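Endgate workshop tickets
Ticket: Left arm drops out while sorting into the bin
Opened by: Damián Arellano
Area: two-arm bench
Status: closed, fix holding

What happens

The left arm stops part way through a pick. The gripper stays wherever it was, the joints hold their position, and the log on the control laptop says the left side has gone quiet. The right arm carries on as if all is well. Restarting the left arm's driver brings it back every time, so nothing is broken for good, but I can't leave it running while I make tea, and that was the whole dream!

It did it 2 times in the first session and then got worse. The best run so far is 13 picks without a stop.

What I expected

Left arm empties the bin one thing at a time and puts each thing down on the table, right arm clears up after it. The slow version of this already works and it's a joy to watch, so please don't anybody strip the bench down yet.

Setup

Both arms on the shared bench, one network cable each into the small Prelholm switch under the table. Control laptop on the same switch. Planner is my fork of Escobar, which is the one on the workshop machine with the silly splash screen. Gripper settings are unchanged from the last time they were tuned.

Log

Entry 1. Swapped the left network cable for the right one. Left arm still dropped out. So it isn't the cable, or at least it isn't only the cable.

Entry 2. Swapped the ports on the switch. Same again. I was rather hoping for the switch, as we have a spare.

Entry 3. Ran the left arm on its own with the right one parked. No stops at all in a long run. Got very excited and declared victory in the chat. Sorry about that.

Entry 4. Both arms again, dropped out on the fourth pick. Put a timer on the messages from each side. Normally they arrive nice and evenly. Just before a stop there is a gap of 380 milliseconds on the left, and the driver gives up long before that.

Entry 5. Checked the laptop while both arms were moving. One of the processor cores sits flat out whenever the left gripper is down inside the bin, and goes quiet again when it comes up. This is the first thing that has matched the fault properly, and I had a little dance round the bench.

Entry 6. It's the collision check. My model of the bin was the full mesh that I exported straight from the drawing, with every rounded corner made of tiny triangles. When the fingers are up in the air the planner throws the bin away early as being too far off to matter. When they go below the rim it has to test both fingers against the whole lot, over and over, and the driver shares that core so it has to wait its turn.

Entry 7. Replaced the mesh with five flat boxes, four walls and a floor. Each wall is a touch thicker than the real one, so the planner keeps the fingers a bit further off. Also moved the left driver on to a core of its own. I did the boxes first and tested, then the core, so we know which did what: the boxes cured nearly all of it, and the core tidied up the rest. 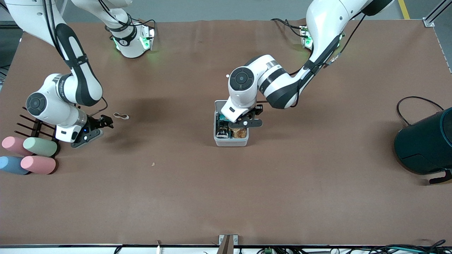
Entry 8. Longest gap between messages on the left is now 10 milliseconds, and that was with both arms going and the Virkonell viewer open on the laptop as well. I ran it through the afternoon and refilled the bin whenever it ran out. No stops. I even got my tea.

Entry 9. One small side effect. With the thicker walls the planner sometimes says it can't reach things lying right up against the side of the bin. It skips them and goes on to the next, then comes back round. If the thing still hasn't moved, it asks for help. I can live with that, and giving the bin a nudge counts as help.

To do

Do the same for the black rack. It's still a full mesh, prongs and all, and I'd bet on the right arm showing the same fault once we start using it for anything closer in.

Put a warning in the planner when a shape has too many triangles. I've got a rough version working and it's lovely, it prints the name of the guilty part in red.

Write the box sizes on the wiki page for the bench, with a note to measure again if anyone changes the bin.

If you see the left arm stop, please save the log before you restart the driver, then reopen this ticket and attach it. The restart wipes the timings.

Closing for now. Very happy with this one!

Damián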